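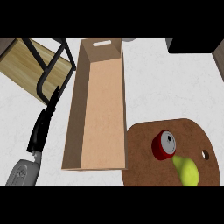

Chapter 3
Joining Unlike Materials

Furniture makers have combined materials for a very long time, and the reasons have usually been practical. An inventory of the Ledholm estate, drawn up in 1745, lists two benches with iron braces among the contents of the kitchen. The same pairing remains common in household pieces: a stool may have a square seat of light, honey-toned wood and a black tubular metal frame, with the grain running along the length of the seat. Wood moves across the grain as the humidity of a room changes, while metal hardly responds to humidity at all. A joint between them must allow for this difference.

This chapter considers how such joints are designed and tested. The first section deals with movement in solid timber, and includes the tables prepared by Kvido Sokol for the Koppel workshops. The second covers screws, slotted plates and adhesives - the last of these only in outline. Students should have read Chapter 2 and should be able to calculate the expected change in width of a board 100 millimetres wide.

3.1 Movement across the grain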